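EMSIDE DECLARES FRIDAY 84 MINUTES LONGER, NEIGHBOURS FURIOUS

(Emside, Trirnirari) The Free Harbour of Emside stunned the archipelago of Trirnirari this morning by announcing that its Fridays will henceforth run 84 minutes longer than everybody else's. The extra time will be inserted after lunch and may not be used for work, court appearances or visits from relatives.

Chancellor Paloma Schumacher read the decree from the steps of the fish exchange, in a hat she is known to reserve for treaties and funerals. "For too long our afternoons have been dictated to us by foreign powers," she told a crowd the Chancellery put at 500 and the fish exchange put at "the usual lot, plus a dog."

The neighbouring Republic of Lâm, which shares a ferry, a lighthouse and a long list of grudges with Emside, responded within the hour. Foreign Minister Vinh Lục called the move "temporal piracy" and recalled his ambassador, who was unable to leave because the ferry had already adopted the new timetable.

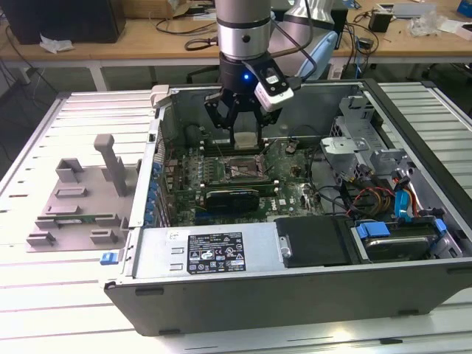

Lâm's position is that the minutes have to come from somewhere. Its Bureau of Honest Clocks claims that 329 of its citizens have reported Fridays feeling "a bit short" in recent weeks, and it wants the missing time returned in its original condition. Emside denies taking anything and says its minutes are locally sourced.

Admiral Chiến Lâm (no relation to the country, a point he raises at every dinner) has placed both ships of the Lâm navy on alert. One of them is being painted. The other was last reported circling the lighthouse, its captain having been ordered to attack at 2 o'clock and having received no guidance as to whose.

Hopes for peace now rest with the Duchy of Avow, neutral since March, when it lost its cannon in a card game. Duke Caradog Dafis has offered to host talks at his summer residence and to provide biscuits, provided the delegations bring their own chairs. Emside has accepted. Lâm has accepted the biscuits.

Traders have been quicker to adjust. Thiện Cao, who runs a tea stall on the Emside wharf, has already put up a sign offering a second lunch at the first lunch's price - a programme the Chancellery is studying with interest and, by late afternoon, with a fork.

The decree takes effect this Friday. The Bureau of Honest Clocks advises residents of Lâm not to look directly at it.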